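Learning to Make Pancakes Again, One Sunday at a Time

5 August 2025

Every kitchen has a flat thing for turning other things over, and this summer I have been giving mine quite a workout.
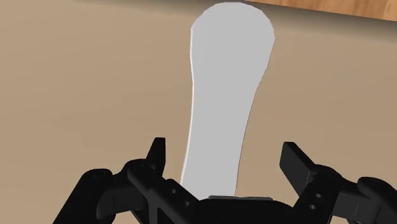 How I fell out of the habit

When I was growing up, pancakes were simply what happened on Sunday. My mother never measured anything, the batter lived in a chipped blue pitcher, and whoever got up first got the first one off the griddle (always the worst one, pale in the middle and a little greasy, and I loved it anyway). I carried on that way through college and for a good while after, and then somewhere along the line I started buying the boxed mix, and then the frozen kind, and then for a couple of years I didn't make them at all.

What got me going again was a bag of buckwheat flour from Harb, the little grocery down on the corner that took over the old shoe repair place. I bought it in February thinking I'd make bread. I did not make bread. It sat behind the oatmeal until the end of May, when I was cleaning out the cupboard and felt guilty enough to open it.

The batter I keep coming back to

I've tried it with all buckwheat and I have to be truthful, it was like eating a warm sponge that had been left out in the garden. Half and half is better. What I like best is one part buckwheat to two parts plain white flour, a good spoonful of baking powder, a pinch of salt, a little brown sugar, one egg, and enough buttermilk that it falls off the spoon in a thick ribbon. Then melted butter at the end, maybe two tablespoons, maybe a bit more if I'm feeling generous toward myself.

Leave the lumps alone! I was a terrible one for stirring until it was perfectly smooth, and I'd wonder why they came out chewy. Now I stir until I can't see dry flour, put a plate on top of the bowl, and go water the tomatoes. By the time I'm back the whole thing has puffed up and there are bubbles on top. A batch makes 12 if I keep them small, and they freeze very well with a bit of wax paper between them.

Heat, and my long quarrel with it

My stove is a Wirnero that came with the house, and it has two settings as far as I can tell, which are "barely" and "goodness." For years I blamed myself for burned pancakes. These days I put the pan on the back burner at the lowest mark and leave it there for a full 4 minutes before anything goes in, and I just don't touch the knob after that, no matter how tempted I get. If a drop of water skitters across the pan, I'm in business.

Then comes the waiting, and I'm not a natural at waiting. You want the bubbles on top to pop and stay open, and the edges to look a little dull. Then flip it once, with some confidence, and don't press down on it. I know it's satisfying to press. I did it for twenty years. All it does is squash out the air you went to the trouble of putting in there.

The pan itself is nothing fancy, a cast iron one I picked up at the Brarnitz flea market out by the fairgrounds, and it had a ring of rust I spent a whole evening scrubbing off with coarse salt and half a potato. I have grown so fond of it that I've started leaving it out on the stove all week, even though there's a perfectly good hook for it.

What goes on top

Maple syrup, of course, but we've been on a real fruit kick. Blueberries warmed up with a spoon of sugar and a squeeze of lemon take no time at all and turn the most beautiful dark purple. Peaches are just coming good here too, and I slice them straight over the top with a dab of sour cream (try it before you make a face). One of my neighbors swears by peanut butter and a sliced banana, and I've come around to that on mornings when I know lunch will be late.

The Jellum honey I mentioned in my last post is gone, I'm sorry to say. I meant to save the end of the jar for company and then ate it on toast standing at the sink. I'll be looking for more at the market on the weekend, and if they have the dark kind I'm getting two.

Next I want to try a savory batch with scallions and corn cut fresh off the cob, maybe with a fried egg. If you make something along those lines, please leave me a comment and tell me how much corn you put in, as my first try was mostly corn with a little batter holding hands around it.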